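Notes – looking after the hand-held grippers, July 11, 2026
Talk slot is 16 min incl. questions. Keep moving.

Opening: who I am, thank Remedios Yap for the pad drawings. Say straight off this is upkeep only – no software, Leonora Dela Peña has that after the break.
Main point to land early: the pads and the pivots. Nearly everything that comes back to the bench is one of those two.
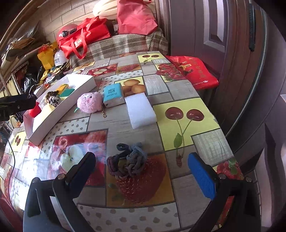

A blue pad, screws, a table of soft things to pick up
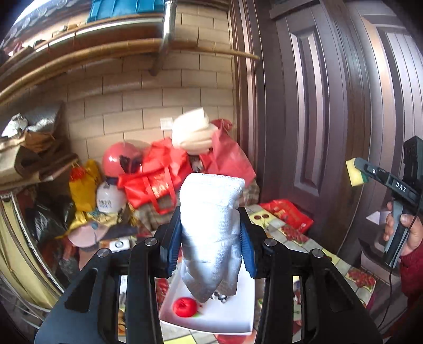 Start with pads. Ribs or texture on the face do the gripping. Lint from cloth packs into them and you get slip, people then squeeze harder, then the linkage suffers. So – brush first, dry, along the ribs. Then damp cloth. No solvents!! (Govuvness site used thinner in May, pads went hard, whole set binned.)
Change pads as a pair. Always. One new one old = jaws close off centre.
Glue residue: plastic scraper, not a blade. Ask who has used a blade, wait for hands.

Pivots. Check for side play with the jaws half open. Wiggle, feel, don't look. Screws back off slowly, a bit each shift. Nip up by hand, no power driver. If it needs more than a nip, take it out, clean the thread, tiny drop of threadlock, leave overnigth.
No oil on the linkage. Oil collects fluff. Hirirholm people swear by dry lube, I dont mind it, sparingly.

Openness check: close the jaws fully on nothing, pads should meet flat top to bottom. Slip of paper test – pull from the top, pull from the bottom, same drag. If not, reseat before touching anything else.

Cable. Never carry the tool by it. Loop with slack at the wrist side. Check where it leaves the body, that's where it cracks.

Log sheet: pads changed every 1000 closes or when the paper test fails, whichever first. Unit 122 is the one to pass round (got through 2 sets early, bent finger, took me ages to spot it). Story if time, skip if not.

Spares – Hwang has the box, sign for what you take. Telldale order is late again so go easy on pads.

Questions likely: can we wash pads in the sink – yes, off the tool, lukewarm. Can we swap left and right – no.
Hand over to Leonora. Leave the brush and paper strips on the front table.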